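Projects > Stendale > packing-notes > README

Overview Files Notes Changelog Contact

# Stendale packing notes

Hi, I'm Faizal Lau, and I look after this folder. It holds 987 short notes on packing and unpacking school-size backpacks, written over one long August. I started it for my own use and then people at Rirkley began asking for copies, so now it has a README.

## What's in it

Each note covers one bag and the small stuff that goes with it - sponges, little bottles, pencils, that kind of thing. There are 17 bags and 23 small items. Every note says what goes in, which pocket it belongs in, and how the straps should end up. I write "front pocket" for any zippered pocket on the outside face, even on the bags where the maker calls it something fancier. Please stick to that if you send me additions!

The pink backpack is the one I'd start with. It lies flat nicely with the front pocket facing up, and the blue sponge and the small glass vial make a good first pair (one squashy, one hard). 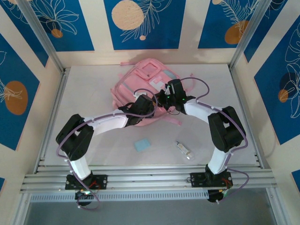 Should glass go in the same pocket as everything else?

I'd give it a pocket of its own, or wrap it in something soft first. The notes tag it "fragile" either way, so you can filter on that word.

## Columns

- bag: color and a short name
- item: plain words, lowercase
- pocket: front, main, or side
- straps: tucked, spread, or buckled
- remarks: whatever I felt like typing

The remarks column is messy. I went through it twice and still found "strap" spelled three ways.

## Known gaps

5 notes have no pocket filled in. The Phromma bags have two main compartments and I never settled on names for them - for now they both say "main." Stenine bags are fine.

Last edited September 4, 2020. Send fixes to me and put the note number in the subject line.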